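Home | Talks | Workshops | Notes | Contact

Print this page | E-mail to a friend

SPEAKER NOTES: Loose bits. Sorting, bins and what ends up at the bottom
Findbridge Makers' evening, Friday slot, after the tea break

12 shares | 3 comments

(Notes as used on the night, tidied a bit. Slides on request.)

START

Wait for the urn to stop. Check mic. Don't start with the joke about the biscuit tin, did it last year.

Hello. Talk is on small parts. Blocks, pegs, rods, offcuts, the stuff that lives at the bottom of a bin. How we store it at the Polat Street workshop, how we used to store it, what I'd change.

Who has a drawer at home you can't shut? Hands up. Leave a pause. Right, that's the talk.

WHERE WE STARTED

Workshop opened in September. Everything given to us came in one go. Mixed crates, carrier bags, a suitcase. 1,000 labels bought on the first day, before we knew what any of it was. Mistake number one. Still got most of the labels.

First plan was tiny drawers. 501 drawers, wall to wall, second-hand. Looked marvellous. People took photos of it. Then used it for a week.

Trouble with tiny drawers:
- you have to know the name of the thing before you can put it away
- kids can't reach the top rows, tall people won't bend for the bottom ones
- "misc" drawer fills up first. then misc 2. then misc 3
- pull too far, whole lot on your foot

(Do the foot story if time. If not, skip.)

Half the room were putting things back wherever there was a gap. Can't blame them. I was doing it as well.

WHAT WE DO NOW

Big open bins. Wide, shallow enough to see the floor of them. Metal if you can get it, it takes a knock and it wipes clean. Plastic ones went cloudy on us and two split at the corners.

17 bins down the long wall. Went down to 13 after Easter when we worked out some were only there because we had the space.

Sort by shape first. Flat, long, round, chunky. Then colour if you like, or if you've got someone who enjoys that. Never by project, projects end and the bin's still there with a name on it no one remembers.

Say this slowly, it's the main bit: a person walking up to the bin should be able to see every single thing in it without moving anything. If they have to dig, it's too full. Tip some out.

People always ask "isn't that a waste of a bin". Yes, a bit. Shelf space is cheaper than an evening spent looking for a peg.

Ask the room: how long did you last spend looking for something you knew you owned? Take two or three answers, keep it moving.

BLOCKS VS ROUND THINGS

Slide with the drawing on it (not the good one, the other one).

Blocks stay put. Put a block down, go for lunch, it's there. They do like to end up side by side though, and two flat sides together are a pain to get your fingers between. Leave a finger's gap when you put them back. Nobody will do this, ask anyway.

Round things roll. Every bench slopes, ours slopes towards the door. Anything round wants a lip on the bin and wants to lie across the slope. Or just put a bit of matting under it.

Keep the two kinds apart if there's loads. If there's only a handful, one bin is fine, and it's good practise for beginners picking out what they want from a mix.

Dark pieces: easy to lose in a dark box. Pale or grey floor to the bin and they jump out at you. We repainted four bins before somebody pointed out bare metal did the job.

Paint on the inside scratches anyway. Let it scratch. A scuffed bin is a bin people are using.

NEXT SLIDE - bins back to back
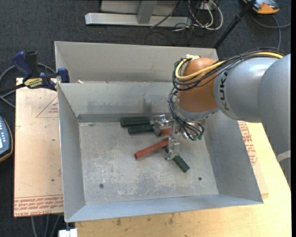
Green blocks and red cylinders in the open bin, second bin behind. Note the ledge between.

Talk about the ledge. Ledges collect things. Bit of scrap up at the left end there, off-white, small. Every ledge in every workshop has one. Friday sweep: run a hand along all the ledges before you do the floor, otherwise you're doing the floor twice.

Then the pieces. Two of the green ones lying next to each other towards the back, the third on its own at a slant. Point at the pair: that's what I mean about the finger's gap.

Tall rear wall on the back bin. I like a tall back. Stuff that gets chucked in from the front stops there and doesn't go down behind the bench. Down behind our old bench when we moved it: one glove, a tape measure, most of a sandwich.

How many per bin? Don't give a number, somebody always writes it down as a rule. Say "few enough to see the floor".

THE WAVBY SHEETS

Hold up sheet. Wavby sheet = one side of paper per bin, drawn outline of what goes in, stuck to the front. No words. Works for small ones, works for anyone who's left their glasses at home (me).

We did try the Zelteo stickers. Nice colours. Came off in the damp. Moving on.

Pass the sheets round NOW not at the end, ask for them back. Lost six last time.

IF THERE'S TIME (there won't be)

- tipping out day. once a term, every bin on the floor, wipe, put back only what belongs
- the "don't know" tray. One only. When it's full you stop and sort it, no second tray
- lids: no. a lid is somewhere to put a mug
- wheels on the heavy bins, yes, but get the locking kind. we didn't

QUESTIONS I USUALLY GET

Dust. Yes, open bins get dusty. Dry brush, old paintbrush does it.

Noise. Metal bins are loud when you drop things in. Thin mat in the bottom if it bothers you, but then you lose the nice pale floor, so up to you.

Little ones putting things in their mouths. Anything smaller than a cork goes up high, lid on, the only lid in the building.

Cost. Asked every time. Ours came out of a canteen that was closing, go and ask round, catering places have loads of them.

What about the drawers? Sold to a bead shop. They're very happy with them.

END

Thank you, sheets back please, chairs stacked by the radiator not on it. Tea hatch shuts at nine. Anyone wanting bins, see me by the coats, I've got three spare and teh van's outside.

3 comments | Share | Print | E-mail

Previous: Hooks and how high | Next: Glue that's gone off | Back to top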